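Chapter 6
What the Catch Doesn't Tell You

In November the town of Emthorpe put out a notice saying that the fish in Wada Pond had recovered. The evidence was a single number. Samplers had netted 663 minnows, up from 571 the year before. The local paper ran the story, the parks office took credit, and a sign went up by the boat ramp.

Before you accept a claim like that, ask how the number was made. A count of fish in a net is a count of fish in a net. To turn it into a statement about a pond, you have to believe several other things, and the notice mentioned none of them. Was the same net used both years? Did the crew pull it through the same water, at the same hour, for the same length of time? Did they put the fish back between pulls, and if so, how many were counted twice?

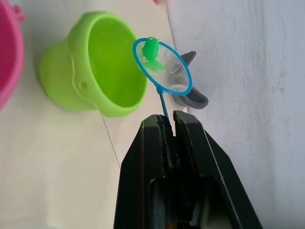 Figure 6.1 A small toy net with a round blue hoop and fine white mesh.

Mesh size alone can wreck a comparison. A coarse net lets young fish slip through, so a crew that switches to a finer one will report more fish from a pond that hasn't changed at all. The size of the opening matters too, and so does the person holding the handle. Natsumi Kikuchi went back through the Emthorpe field sheets and found that the second crew had made 400 more sweeps than the first. Divide the catch by the sweeps and most of the recovery goes away. Whether any of it is left depends on how far you trust the sheets, and two of them are blank.

Biologists call this catch per unit effort. It is better than a raw count, but don't lean on it too hard. It assumes that fish are equally easy to catch on every day of the year, and they aren't. Cold fish move slowly. Frightened fish hide in weeds.

Mark and recapture, the main subject of this chapter, tries to get around the problem. When Teodoro Dizon used it on the same pond, he came up with an estimate of roughly 1517 minnows. We will work through his arithmetic in Section 6.2, then look at four assumptions behind it, at least two of which we think are doubtful.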